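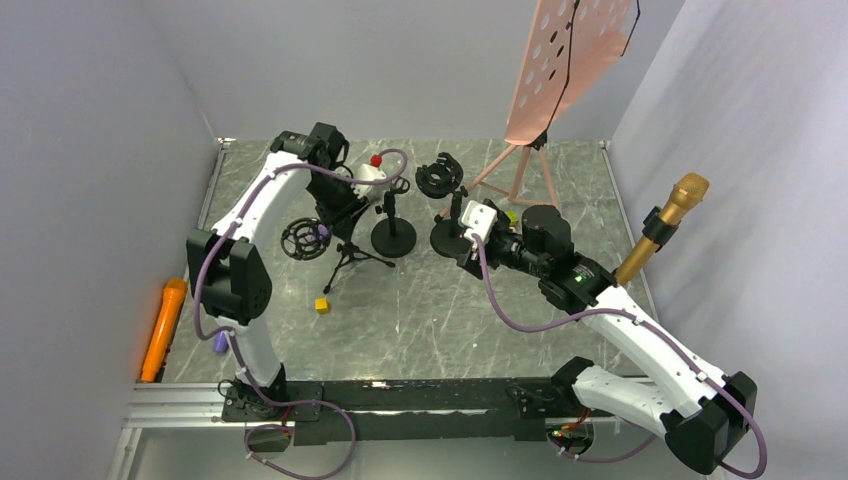
3.2 Survey procedure

Figure 4. View from a fixed camera.

Households in Ostari and Nilis were interviewed in May by two field staff. Each respondent was asked 16 questions on water storage, cost and time spent at the pump. Refusals were recorded and replaced with the next house on the list. In Nilis, seven households had moved away before the visit and were left out of the analysis. Answers were entered the same evening.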